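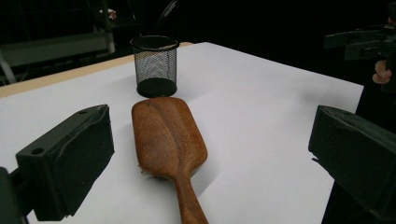 Do you need to know how to program to use the Stakiver hand-held gripper kit?
Most people won't write any code. You squeeze, you move, and the kit saves what you did.

Stakiver gallery, posted 18/04/2018

I've had the kit from Stikex on my bench since February and I'm still finding excuses to pick it up! The page opens with a wooden hairbrush, bristles down on a white cover, with a black mesh pen holder behind it. The two fingers are spread wide on either side of the brush – I love how much room they leave at the start of a grab.

A curved wooden back is a fun thing to practice on. Come in from the sides, keep your wrist level and go slow the first few times.

A few notes for anyone thinking of getting one: I've saved nearly 600 grabs so far, the fingers come off with 3 screws, and my longest session ran 57 minutes before my forearm complained (take breaks, really). The Levchenko grip pads are sold separately and I haven't tried them yet. Brornbridge has the kit on loan for 30 days if you'd like a go first.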